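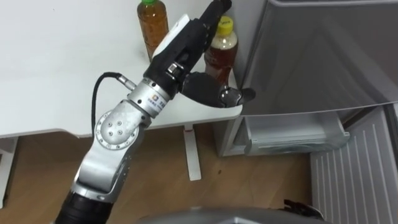
Cold drinks are back at Arkengate

The refreshment corner at the Arkengate rooms in Badlow is open again, and what a cheerful little spot it has become! The old trestle has gone and a white table has taken its place, out on the wooden floor where everyone can get at it, with a mini fridge alongside for anything that needs chilling.

Sadia Sial and Rawiri Bright put the corner together over two evenings, and raised the money for it at the March quiz night, which brought in a splendid £1,284. There was enough left over for 200 paper cups and a proper bottle opener on a string (the last one went missing at the harvest supper and has never been seen since).

Bottled tea is already proving the favourite. "I only came in to return a key and I stayed for an hour," said Kane Waaka, who plays in the Jusach band on practice nights. "It's lovely to have somewhere to stand and chat."
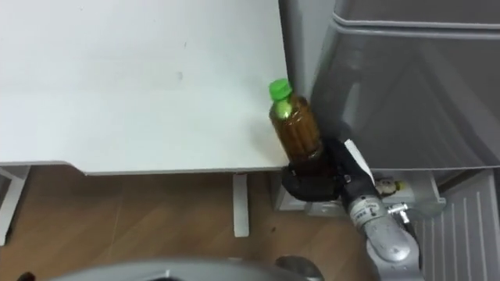
Opening times and what to bring

The corner is open whenever the rooms are, up to 10pm. Drinks are paid for in the tin by the door. Please put empties in the crate in the passage, and if you take the last cold bottle, do pop another one in the fridge for whoever comes next.

Cameron Hoani is drawing up a list of flavours to try over the summer and would love suggestions. Elderflower is well ahead so far, with ginger close behind.
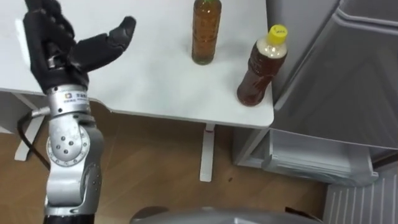
Bottles on the new white table at Arkengate.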